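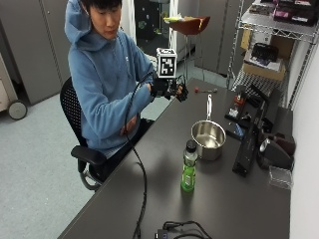 2020年11月12日　手套还是不听话

今天又在实验室耗到食堂关门。晚饭是一包苏打饼干,吃完才想起来写日记,趁还没困,记几笔。

课程项目进行到现在,我对这只数据手套的态度可以概括为:愿意继续戴它,但不愿意信它。戴在右手上,黑色的一层,线从手上拖到腿上再拖到桌面上,手背顶着一个白色方块,上面印着黑白格子的标记。第一次戴的时候我觉得自己像在拍什么科幻片,现在只觉得线碍事。稍微一转手腕,线就扯一下,扯一下我就会下意识地把手收回来,于是录进去的动作里多半都有一个缩手。将来要是机械手学会了在抓锅之前先缩一缩,那是跟我学的。

Ctibor Bednárik 是我们组的组长,他给整套流程起了个名字叫 Varno,据说是从一堆候选里挑的。我问他名字和项目有什么关系,他说没关系,好记。好吧。隔壁组的叫 Mrema,也没好到哪里去。我总觉得这门课上大家花在起名字上的心思比花在标定上的多。

说到标定。今天上午重新做了一遍,按照 Štěpánka Štěpánek 老师写的步骤,手掌张开,握拳,再逐个手指碰拇指。软件很高兴,给了个绿色的勾。我对绿勾一向没有好感。它的意思只是数据进来了,格式对了,至于小指的弯曲角度为什么在我伸直手的时候还停在一半,它不管。我把小指伸得都快抽筋了,屏幕上那只虚拟的手还是半蜷着,像端着一杯茶。Ctibor 看了一眼说差不多。我说差多少?他说小指不重要,抓锅又不用小指。

我回家路上还在想这句话。抓锅怎么会不用小指?刚才烧水的时候我特意看了自己的手,握锅柄,无名指和小指压在后面,没有它们锅就会往前栽。当然我的锅比实验室那只重,实验室那只是小小的不锈钢奶锅,柄又细又长,空着放在桌上,谁来拿都拿得起来。这也是我不放心的地方之一。我们录的全是空锅。真正有人端锅的时候里面总有东西吧,汤也好水也好,端空锅和端一锅汤,手腕根本是两回事。我在组会上提过,得到的答复是先把空的做好。这句话我在这学期听过很多遍了,换的只是“空的”那个位置上的词。

今天的清单是奶锅,还有那个绿色的饮料瓶。每样东西要从不同的方向接近,抓起来,停一会儿,放下。计划里写的总数是337段,到今天收工为止,能用的是204段。“能用”是 Ctibor 的标准。按我的标准还要少一些,有几段标记方块被我自己的袖子挡了一下,轨迹上能看到一个小小的跳跃,他说后期插值补上就行。插值这个词我现在听见就头疼。补上去的那一截谁也没做过,是算出来的,然后我们拿它去教机器“人是怎么做的”。

我跟他争了几句。也不算争,我声音不大,他也一直在敲键盘。他的意思是数据量上去以后这些都会被平均掉。我说要是每一段都有同样的毛病,平均完了毛病还在。他说那你去写进报告的“局限”一节。我真的写了,写了满满一页,晚上发给老师,估计最后会被压缩成两行。

下午训练出来的第一版模型也跑了,放在仿真里,Uvo 那个小脚本自动打分。结果是256次尝试里成功了63次。组里气氛居然不错,有人说比上次强多了。上次是什么情况呢,上次坐标系装反了,那只手一直往桌子底下去。跟那个比,什么都算强。

我把成功的那些挑出来慢放着看,越看越觉得可疑。有相当一部分根本谈不上抓,是手指从侧面蹭过去,锅被带起来,在脚本规定的高度上待够了时间,就算赢。柄朝前朝后它似乎都无所谓。我倒不是说它作弊,它哪懂什么叫作弊,打分的规矩是我们定的,定得太松而已。我跟写脚本的同学说能不能加一个接触点的判断,他说可以,下周。我在本子上记了一笔。

Štěpánka 老师下午来过一趟,站在桌子旁边看我录了几段,没怎么说话。我以为她要表扬,坐得都直了一点。结果她问我:你平时在家里也是这么拿瓶子的吗?我愣了一下,说不是。平时谁会先把手悬在瓶子上方等一会儿,再慢慢合拢五个手指?她点点头就走了。

这个问题比我那一整页局限都管用。我一直在挑设备的毛病,挑算法的毛病,没太想过我自己。我戴上手套以后,动作就变成了“戴手套的人的动作”,很慢,很端正,每个手指都在努力让传感器看清楚。录得越多,我越熟练,可我熟练的是录制,跟拿瓶子没多大关系。她走后我试着随便一点,像口渴了那样一把抓过来,结果线又扯了一下,那段作废。

实验室今天还很冷,我把连帽衫的帽子一直扣在头上。Ctibor 说我像个不情愿的修士。暖气的事七月就报过,七月报暖气,难怪没人理。

还有一件小事。放奶锅的位置,要求写的是“桌面中央附近”,可是桌上一直堆着别的东西,支架,手机,盒子,各种没收走的工具,所谓中央其实就是还剩下的那一小块地方。我们每次都把锅放在差不多同一个地方,模型当然也就在那一块地方表现最好。我建议明天把右边那堆清一清,锅往那边也挪一挪。大家都说好。上次大家也都说好。

课程结束时要做展示,老师请了一家叫 Zutex 的公司的人来看。于是组里已经开始讨论视频怎么剪了,选哪几次成功的,配什么音乐。我说至少放一次失败的吧。沉默。后来有人说可以放在片尾,当花絮。

写到这里看了一遍,满篇牢骚。其实我并不讨厌这个项目。有那么一段,下午快结束的时候,虚拟的手从正确的一侧靠过去,几个手指扣住锅柄,拇指压在上面,稳稳地提起来,和我自己的动作很像,连提起来之前那一点犹豫都像。我倒回去看了好几遍。也可能只是碰巧。我准备明天用同样的初始位置再跑一批,如果还能出来,我就少说两句。

右手虎口有点酸。明天记得:带自己的水杯,别再顺手去拿桌上那个绿瓶子;问老师能不能换一根长一点的线,或者干脆把线用胶带固定在小臂上;小指重新标定,这次不看绿勾,看数值。还有奶锅里装点水试试,先不跟 Ctibor 说。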